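Working group issues revised practice note for garment handling with two-finger grippers

A revised practice note on robotic handling of clothing was released in December by the Grollau working group, replacing the draft that members had been using for trial work. The note, numbered 991, covers two-finger grippers working on soft goods placed on upholstered or padded surfaces. It does not apply to suction tools or to industrial laundry lines.

The main change concerns the work surface. Under the draft, a site could log a session without stating what the garment was lying on. The revised text requires the surface to be recorded by color, weave and edge shape. A fingertip pressed into padding meets less resistance than one on a hard table, and the group found that force limits set on a tabletop did not carry over.
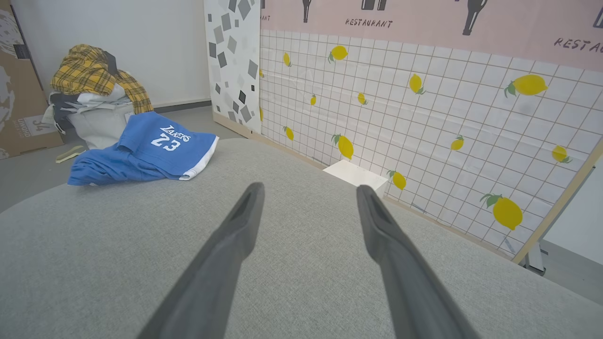

Sites must now set a separate downward force limit for padded surfaces and verify it before each session. The check is made with the fingers open and no garment between them. If the limit is exceeded, the session may not start until the arm has been rehomed and the check repeated 3 times without a fault.

The note also sets a rule for garments that are not laid flat. A jersey or shirt that is folded over on itself must be logged as folded, even where the intended task is only to move it. Printed lettering and numbers may be used as landmarks for locating the chest panel, but may not be used alone to decide which side is up. Matching sets, such as a jersey with shorts, are to be logged as one item until they have been separated.

Ridgeway, one of two sites that tested the draft, submitted 1828 logged grasps for the review. Jilura submitted 3065. The group compared the two sets and reported that most disagreements between operators came from labeling, with grip faults a smaller share. Operators at the two sites had used different words for the same fold, and in several logs a trim edge had been entered as a separate garment.

Backgrounds are covered in a shorter section. Patterned panels are permitted behind the work surface, including printed wallpaper and geometric designs. They must stand clear of the arm's full reach, and their bases must not touch the surface on which the garment rests. Sites are asked to keep the same panels in position for the length of a session and to log any change.
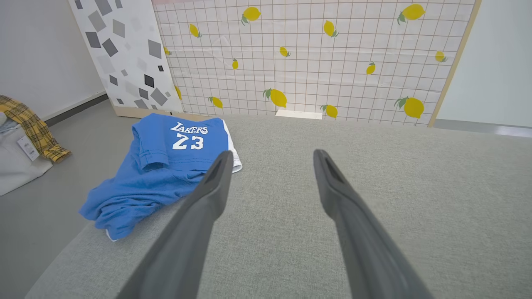 What sites need to do

Sites already working to the draft may finish open sessions under the old rules. New sessions must follow the revised note. The requirements that differ from the draft are:

- Record the work surface at the start of each session.
- Hold a separate force limit for padded surfaces.
- Log folded garments and matching sets as described in section 3.
- Note any clothing left on the floor within reach of the arm, and its distance from the work surface.
- Keep the emergency stop within reach of the operator at all times.

The labeling tool supplied by Niltar has been updated with the new field names. Older logs can be imported, but the surface field will be blank and must be filled in by hand.

A section on wet garments was removed before release. The group said the test data was too thin to support a limit and that the subject will be taken up in the next revision.

Comments (4)

gripline_ops
Does the padded limit apply to a folded blanket on a hard table? Section 2 only says "upholstered or padded."

mtk44
We read it as yes. Anything that compresses under the fingertip.

softgoods_lab
The matching sets rule is going to double our relabeling. Half our old logs have the shorts entered separately.

benchtop
Is there a change list against the draft? I could only find the full text.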